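Flokon: Erinnerungen für Ihr Postfach

Flokon bringt eine E-Mail zum gewünschten Zeitpunkt wieder nach oben. Sie leiten die Nachricht weiter und schreiben den Termin in die Betreffzeile. 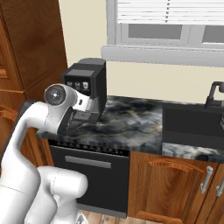
Weißer Roboterarm an der Kaffeemaschine

Eine Installation ist nicht nötig. Im Tarif Basis sind 20 Erinnerungen pro Monat enthalten, im Tarif Team 116.

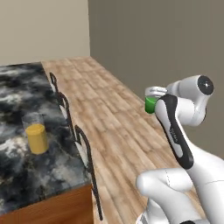 Grüner Becher im Greifer

Der Tarif Team kostet 84 Euro im Jahr. Die Kündigung ist jederzeit per E-Mail möglich und

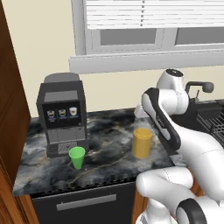
gilt dann zum Ende des bezahlten Zeitraums. Fragen beantwortet Ihnen gerne Anitha Rajan.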